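Ravel Road Notes
Home
About
Journeys
Practical Matters
Contact

Driving the Kundano Road in Spring

Posted Wed 7 July
Filed under: Journeys
Reading time: a few minutes

The present entry concerns the long road to Kundano, which the author has now driven in both winter and spring. Readers who wrote in after the February entry asked for an account of the same drive under better conditions. It is provided below, with apologies for the delay in answering individual letters.

The full distance, from the author's door to the guesthouse, is 538 kilometers. The odometer of the car was noted at departure and again on arrival, and the figure agrees with the one recorded in winter. Departure was set for early morning. The first part of the journey, as far as the fuel station at Ozoliņš, passes mostly through towns and offers little to report. Coffee was purchased there and the windshield was cleaned.

Beyond Ozoliņš the character of the road changes. It becomes a plain rural highway across flat country, without a median, and it carries a considerable volume of freight. A driver accustomed to divided highways should allow some time to adjust to meeting large trucks in the next lane. On most of this part there is one lane in each direction. At intervals a second lane is added on one side for passing, and it ends with curved arrows painted on the pavement directing traffic back to the left. These arrows should be taken seriously. Drivers who attempt to gain one more place after the first arrow place everyone in a difficult position, and the author observed two such attempts before lunch.

The practice followed in this car is simple. Headlights remain on all day. A generous distance is kept from the vehicle in front, and when that vehicle is itself held behind a truck, it is given more room still. Passing is left for the sections with the extra lane. Over the whole journey the loss of time amounted to 16 minutes compared with the estimate given by the navigation device, and the author considers this acceptable.

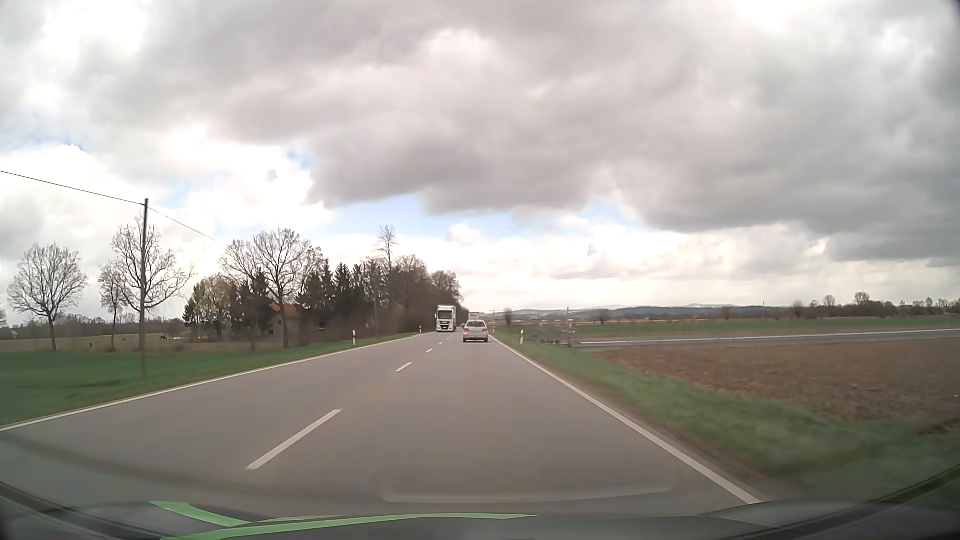
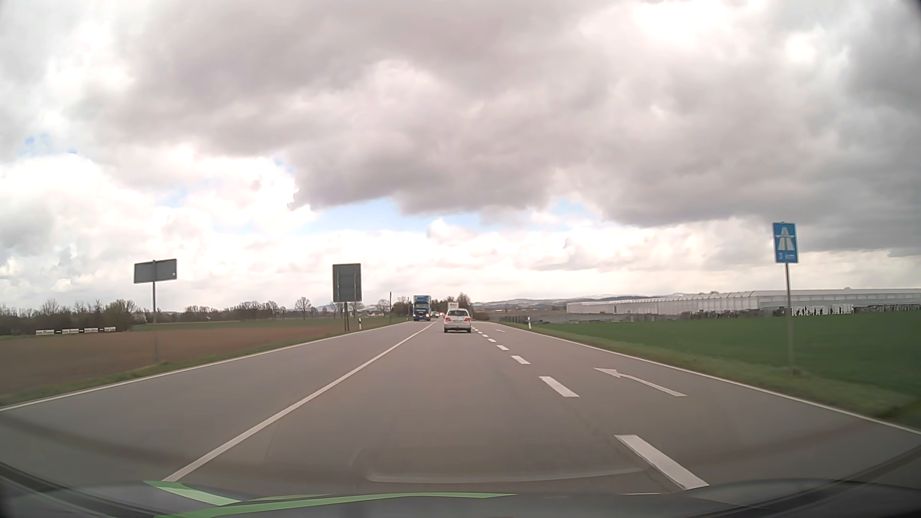 Open country and oncoming trucks on the road to Kundano.

The weather was changeable throughout. Heavy cloud and strong sun took turns for most of the day, and sunglasses were put on and removed more often than was convenient. A pair kept within reach of the driver is recommended. In February the same road was gray from end to end, and the fields gave no indication of where they stopped.

Lunch was taken at Illia, a roadside restaurant with a large parking area and a short menu. The soup is good. The bread is better, and a loaf may be purchased at the counter to take along. Parties arriving after one o'clock should expect to wait for a table, as the truck drivers eat at that hour. The restrooms are clean and are located behind the main building.

The last 40 kilometers are narrower and pass through several villages, where the posted limits must be observed with care. Arrival at the guesthouse was in the late afternoon. The room had been prepared, and the key was in the box by the side door as agreed.

A second entry will cover the walks near Kundano and the market. Questions regarding the route may be sent through the contact page.

Previous entry: Winter Tires, a Reconsideration
Next entry: Three Walks from the Guesthouse
Leave a comment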